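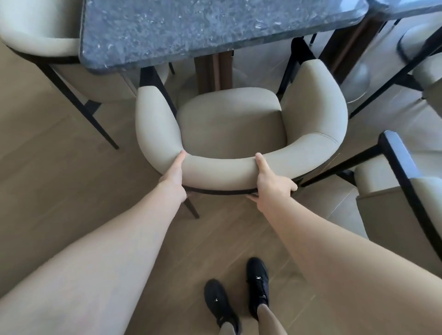 What does the Welau kit cost once you add everything you need to run it? The base price is 3,000 dollars, and the mount, the second battery and the first year of support bring it to 3,811.

I put that first so people don't have to dig for it the way I did. The Onham sales page gives you the base price in large type and leaves the rest for the checkout screen.

Neema Waweru wrote:
> Has anyone on the list tried the Welau for resetting a dining room
> after closing? Masstead is offering it to us with a 15 day return
> window. They say it will push in chairs, square them to the table and
> move on without help. I have padded chairs with curved backs and thin
> metal legs, and stone tops that I would rather not have chipped.
> Worth a try, or wait for the next version?

Neema, I'd wait. I read the manual front to back and sat through the online demo in June, and neither one dealt with your kind of chair. The demo used straight wooden backs with a flat top rail, all the same height, on a bare floor with a lot of room between tables. A person takes a rounded back with both hands and feels when a leg catches on the table base. The manual has one paragraph on what the Welau does when a chair stops short, and it says to "adjust the approach." Adjust it how? I wrote to support and got the same paragraph back.

The 618 resets per charge they advertise is another thing I'd ask about. Per charge of which battery? Is a reset one chair or a whole table? The page doesn't say.

To be fair, the arm is quiet and the setup screens are clear. Nghiêm, the older add-on from the same people, was worse on both counts. But I would not pay for it on the strength of that.

If you do go ahead, get Masstead to confirm in writing that the return window starts on the day it is installed - mine would have started on the day it shipped. And ask them to run it on your own chairs, with the tables set as close together as you keep them, before any money moves.

I still have the manual as a file if anyone wants it. Write to me off list.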